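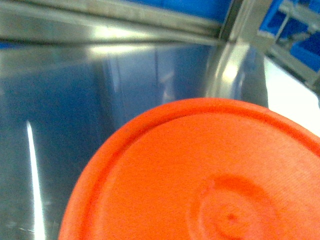 How long does cooked rice keep in the fridge? Four days at most, if it went in within an hour or two of cooking and stayed cold the whole time.

The Leftovers Shift

May 24, 2018
By Eirini Athanasiadis

Home Food Travel Letters Archive

Dougal Rutherford has cooked for the Nanport school district for 19 years, and most of his work happens after lunch is over. Trays come back from the line with food nobody took. Until last July it all went in the trash. Now anything that never reached the counter is cooled, labeled and driven to the senior center in Destby by late afternoon.

The hard part is cooling. A deep pot of chili put straight in the fridge can stay warm in the middle for hours, and bacteria like that. Rutherford splits everything into shallow pans, 2 inches deep, and leaves the covers loose until the steam is gone. Rice gets spread thin. Soup gets an ice bath first.

"People at home do the opposite," he says. "They leave the pot on the stove until bedtime, then put the whole thing away."

The center served 73 of these meals in the first week. Gravy was popular. The lentil bake was not, and Rutherford has stopped sending it – the kids weren't eating it either.
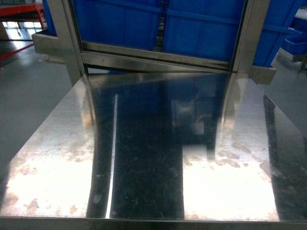 What to Copy at Home

Write the date on everything. Masking tape works fine. Keep older food on the front of the shelf, and freeze what you won't eat by the third day. Reheat until it steams all the way through, and stir it halfway.

Burkow and Karras, the next two towns over, plan to start their own pickups once they find a van. Rutherford has told both kitchens to buy more shallow pans before they do anything else.

Comments

karen_b: Does the loose cover rule go for stock too? I always seal mine hot.

Pete in Burkow: We have a van. Who do I call?

mlw: I liked the lentil bake.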